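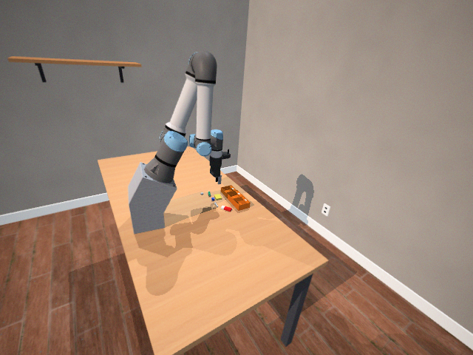 Robot arm on a wooden table, computer rendering

Driso method

Search this site Go

The Driso method is a way of quiet self-study, a cousin of transpersonal psychology, taught in small groups by Anqi Shao. It grew out of evening meetings in the lakeside town of Isel, where people gathered to talk over their dreams, and it still keeps a good deal of that friendly, kitchen-table feeling.
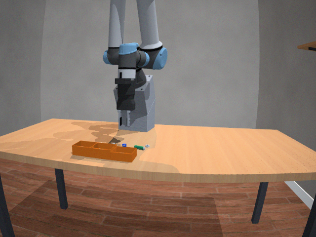 Attention is always the starting point. Sitters rest the mind on one plain thing and stay with it for 29 breaths and then write down whatever has come up, however small or silly it may seem.

A full course has 30 sittings, the last few of them held in silence, 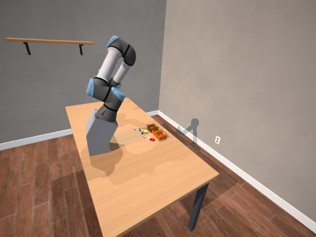

and ends each April with a shared reading from Comum, Shao's handbook of 101 short exercises. Kong, a shorter form, is meant for beginners.

Page last updated: April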